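Drameo Workspaces
Vacancies – Room and Facilities Assistant (part-time)

Posted Monday, December 5, 2022
Reference: 398
Location: Arum Building, Ulloa Street
Reports to: Facilities Supervisor

Drameo Workspaces invites applications for the position of Room and Facilities Assistant at the Arum Building. The building offers 3,320 square feet of shared work and meeting space, divided into 11 rooms, which are let by the half day or by the month to small firms, training providers and community groups. The assistant is responsible for the daily condition of these rooms and for preparing them between bookings.

The rooms are plainly furnished. They have white ceilings with the beams and conduits left exposed, ceiling-mounted air conditioning and wooden tables. Applicants should be comfortable working in occupied rooms.
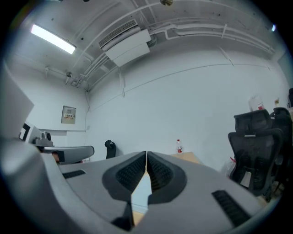 The position is for 22 hours per week, in a pattern of early mornings and two evenings to be agreed with the supervisor. Occasional Saturday work is paid at the higher rate. The appointment is for one year in the first instance and may be renewed in August.

Main duties

Open and close the rooms according to the booking sheet, and report any room left unlocked.

Wipe down tables and return chairs to the layout requested by the next user. Equipment belonging to tenants is not to be moved without their written consent.

Collect bottles, cups and paper left after meetings and sort them for recycling. Unopened items are kept at the front desk for one week.

Keep notice boards current. Expired notices are removed on the first working day of the month; safety signs remain in place at all times.

Check air conditioning settings at the start and end of each shift, and record any noise, leak or fault in the maintenance log. Repairs to ceiling units, pipes and wiring are carried out by our contractor, Irkeck Building Services, and the assistant is asked only to report them and to let the contractor in.

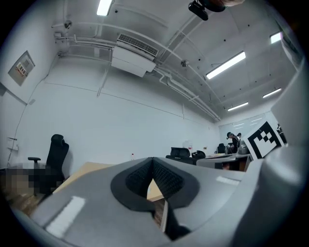

Receive deliveries of cleaning and paper supplies and store them in the second-floor closet.

Requirements

Applicants must be at least 18 years of age and legally authorized to work. The position involves standing for long periods, moving tables with a second person and using a stepladder. Previous experience in cleaning, hotel or school facilities work is welcome but not required – full training is given during the first two weeks. Applicants should be able to read and complete short written records in English.

Pay and benefits

The starting salary is $1,622 per month, paid on the last working day. Paid leave is granted in proportion to hours worked. Work shirts and gloves are supplied.

How to apply

Please submit a completed application form and the contact details of two references to the Drameo front desk, in person or by mail, quoting the reference number given at the head of this notice. Forms are available at the desk during opening hours. Résumés sent without a form cannot be considered. Applicants selected for interview will be contacted by telephone and shown the rooms on the same visit.

Drameo Workspaces is an equal opportunity employer. Applicants who require an adjustment for the interview should state this on the form.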